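We use cookies to remember your team and your language. By continuing you accept this.

About Kokitari Football School

Reading time: 2 minutes

Kokitari is a football school for girls and boys from 7 to 14 years. Steinar Þrastardóttir started it in September, after many seasons as a goalkeeper coach at Savholm. She wanted a place where children could learn the game without being afraid of the bench.

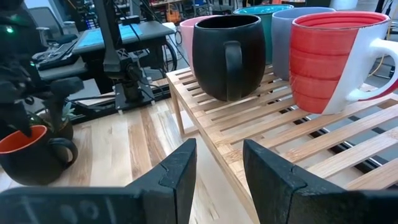

Each group trains two evenings per week on the small pitch behind Grimberg Arena. On Saturdays we play short matches, and every child gets equal minutes on the field. We do not keep a league table — parents sometimes ask for one, and our answer stays the same.

Bendik Solheim leads the younger groups. Wumpini Gbeho has the older ones and also teaches defending to anyone who wishes to stay longer.

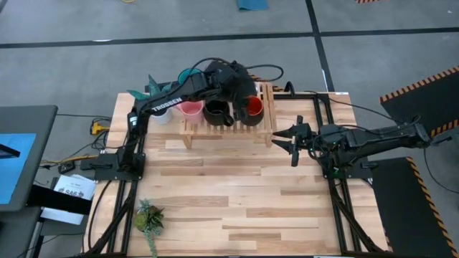
Our colours are green and white. The shirts are lent for the season, so families pay only for boots and shin pads. If the fee is difficult for you, please write to Bergþóra Ravn at the office. She will treat the matter privately.

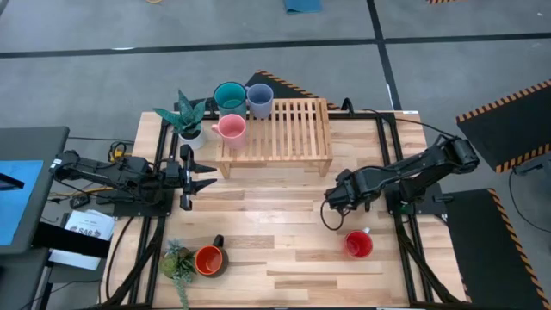

New players may try two sessions free of charge. Please bring a water bottle and arrive a little before the start. Registration for the autumn groups is open at the Hedegaard clubhouse on training evenings.

Comments

Ciarán G.: My daughter plays in goal now and she loves it. Is there keeper training in winter?

Bergþóra (office): Yes, Ciarán, indoors. Ask Steinar for the hours.

Mum of 2: Do you take siblings in the same group?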